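Home | Tickets | Knowledge Base | Operator Guides | Log Out

Anmont Support Desk
Ticket 291: Two-handed cup task, replay does not match demonstration
Product: Grevden teleoperation station, simulated kitchen
Opened: 04/10/2019
Status: Closed, with one item carried forward

Summary of the fault

The client site at Brandão reported that demonstrations of the two-cup task, given by remote control in the simulated kitchen, were accepted at the station but failed on replay. The operator brings a brown paper cup and a second, grey or white cup together in the air, one in each hand. Of 12 demonstrations submitted, 10 were rejected by the replay check. In each rejected file the left hand followed its recorded path, while the right hand arrived late and at a slightly different angle.

The client asked whether the demonstrations could be repaired or would have to be given again.

Entry 1: Grip

The first matter examined was whether the paper cup was slipping in the hand. The site had recently changed its glove calibration, and a weak thumb closure would account for a drift in angle. The left-hand view was reviewed with the finger readings displayed alongside.
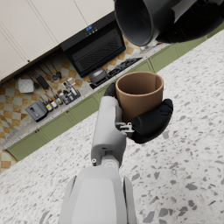 Left-hand view, simulated kitchen: brown cup in the grip, second container tipped at upper right.

Thumb and finger readings remained within the permitted range for the whole of each recording. No slip was logged. Grip was therefore set aside as a cause, and the client was advised to leave the glove calibration unchanged.

Entry 2: Left arm alone

The client was then asked to give a short demonstration with the left arm only. The operator was to close the hand on the paper cup while it stood upright on the counter, hold, and release. The right-hand controller was to be switched off at the station and not merely set down, as an idle controller continues to send its position.

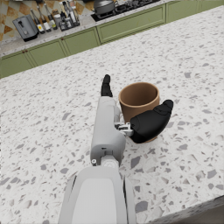

Can a single-arm demonstration be kept in the same set as two-arm demonstrations?
Single-arm files should be stored in a separate folder. The replay check expects both arms to be present in every file of a two-arm set and will reject the whole set if one is missing.

The left-arm file replayed without error on each attempt. This narrowed the fault to the right arm or to the link between the two.

Entry 3: Timing between the arms

The station log was requested and received. It showed that the left controller was being read 60 times per second, as intended, and that the right controller was being read at half that rate. The right-hand path was being filled in by the software between readings. On slow movements the difference could not be noticed. When the operator turned the wrist to bring the mouths of the cups into line, the filled-in path cut the corner and the hand finished out of position.

The setting had been altered in February, when the right controller was replaced with a Nukholm unit. The replacement unit starts at the lower rate unless instructed otherwise.

The client was asked to take the following steps:

1. Close the session and save any open files.
2. Open the controller page and select the right-hand unit.
3. Set the reading rate to match the left-hand unit.
4. Restart the station. The change does not take effect until this is done.
5. Give one two-arm demonstration with the overhead view switched on, then replay it.

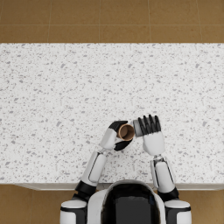 Should the operator slow down while the two hands are close together?
A steady, natural speed is preferred. Files given at an unusually slow pace will replay correctly, but a robot trained on them will tend to copy the hesitation.

The client confirmed that the steps had been carried out and that both controllers now reported the same rate. The new demonstration passed the replay check.

Entry 4: Rejected files

The 10 rejected files cannot be repaired. The missing right-hand readings were never recorded, and smoothing the path would only hide the error. The client has agreed to remove them from the training set and to give the demonstrations again. The two accepted files will also be withdrawn, as they were recorded at the same incorrect rate.
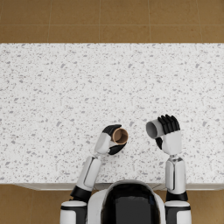

Arlindo Trindade
Senior Support Officer, Teleoperation

I have reviewed this ticket and approve its closure. Operators at Brandão are reminded to confirm the reading rate of both controllers on the status page before the first demonstration of each session. The overhead view should be kept on for two-cup work, as the distance between the openings is difficult to judge from the arm views alone.

One item is carried forward. The station ought to warn the operator when the two controllers differ in rate, and at present it does not. A change request has been lodged with the Grevden software group. Until it is answered, the manual check remains in force at all client sites using the Nukholm unit.

Contact the Support Desk | © 2019 Anmont | Back to top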